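Unit 4. Floating wood and laminate floors: inspection and routine care

Reading for this unit: course pack, section 16. Bring the Fekby installation sheet to the practical.

A floating floor is not fixed to the subfloor. The planks lock to each other along the edges and the whole surface moves as one panel when humidity changes. Most faults reported in the first year come from three sources: no expansion gap at the wall, an uneven subfloor, or too much water during cleaning. The first two are installation faults and are covered in Unit 7.

Inspection is done at low height and with side light. Standing directly over a plank hides slight lifting at the joints. Work along the length of the boards, then across them, and record each fault by row and plank number.
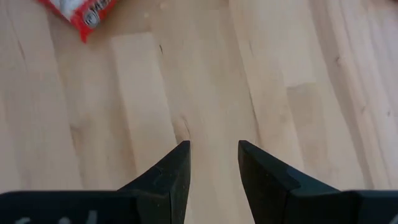
Notes by Bastien Royer
Flooring and Interior Finishes, May revision

Light-colored floors show gray soil at the joints before they show wear on the face. Dark floors do the reverse. Students should not record joint soil as edge swelling – run a fingernail across the joint first. A swollen edge can be felt as a ridge. Soil cannot.

Dry cleaning comes first. Use a soft brush head or a flat dust mop, moving with the planks. Damp cleaning follows only where needed, with a well-wrung cloth. Standing water is wiped up at once. Steam is not used on any floor in this course.

Felt pads go under chair and table legs. Replace them when grit is embedded in the felt, as a dirty pad scratches more than a bare leg.

For the practical, each pair inspects 19 rows and hands in one sheet. Use the Lefèvre grading scale, not the older Zovell one – the two number their grades in opposite directions.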